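February 13, 2024
Workshop notebook, Mohmand bay 2

Got the Sernalier estate up on the lift first thing and I'm really pleased with it! Samina had it down as a borderline trade-in when it came off the transporter (dull paint, a clonk from the front left, a smell of old dog in the boot) but underneath it's lovely. Sills solid all the way along, no weld repairs, original exhaust hangers. Jawad went over it with the lamp after me and couldn't find anything either.

The clonk is the drop link. Top ball joint has play you can feel with two fingers. Ordered a pair, no sense doing one side on a car this tidy. Bushes look fine, left alone.

Brakes: front pads good, rears close to the limit so they're going on the list. Discs have a small lip, well inside spec. Fluid is the colour of tea, so flush that while the wheels are off.

Oil changed, filter changed, old plug washer was crushed to nothing. Service book has a gap of more than 10 months in it, which Daniyal wants explained on the sales sheet in plain words. Quite right too. He's ringing the last owner.

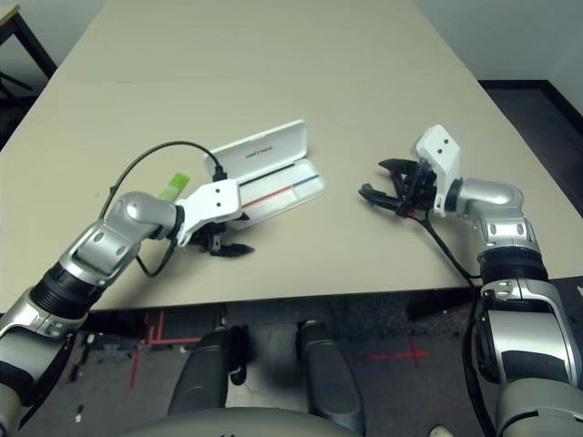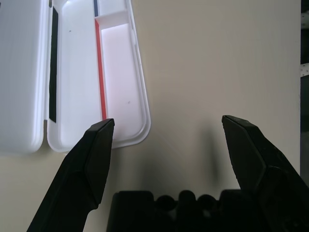
White case open on the table, second photo closer in.

Paint next, and this is the bit I've been looking forward to. Tried the new Gritix discs on the bonnet, starting at 1000 because the scratches were shallower than they looked. Masked off a square near the offside headlamp and did only that. Came up beautifully! You can see the flake in the blue again. Amedeo reckons we could skip a stage on the doors and go straight to compound, I'd like to try his way on the tailgate before we commit.

One run on the wing where somebody has touched it in with a brush. Leave it for Irfan, he has the patience and I don't.

Battery held up on the tester, but the terminals were furry. Cleaned and greased. Heater blower squeaks on speed one only, stops on two. Leaves in the scuttle, I'd bet. Not looked yet.

Road test with Samina up to the Vanusov roundabout and back, clonk and all. Pulls straight, gearbox is sweet, clutch bites nice and low. Idle sits at 900 warm and doesn't hunt. She has changed her mind and wants it on the front row for March.

Still to do: drop links, rear pads, fluid, blower, boot carpet out for a proper shampoo. Spare key missing, ask Daniyal to mention it on the phone.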